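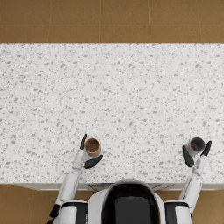

**Do you ship the sourdough starter in summer?**
I do, but I skip Fridays so it doesn't sit in a hot truck all weekend. In August I tuck in an ice pack too.

**Mine smells like nail polish remover. Did I kill it?**
Nope! It's hungry. Feed it twice a day for a couple of days and it should perk right up — mine has come back from much worse (I once forgot it for a whole vacation).

**What's the difference between Tandau and Bonine?**
Tandau is my rye starter, nice and sour. Bonine is the white one, milder, and the one I'd hand to a beginner.

**Can I use whole wheat flour?**
Sure. It'll drink more water, so add a splash.

**How many jars have you sent out?**
1,059 as of my last tally, which still makes me a bit giddy!

**Can I pick up in person?**
Yes, if you're near Cestent. Email first, please, and put "pickup" in the subject line or I'll miss it.

**Who's writing this?**
Me, Dwynwen Maddocks. I answer all the email too, usually after 8 p.m.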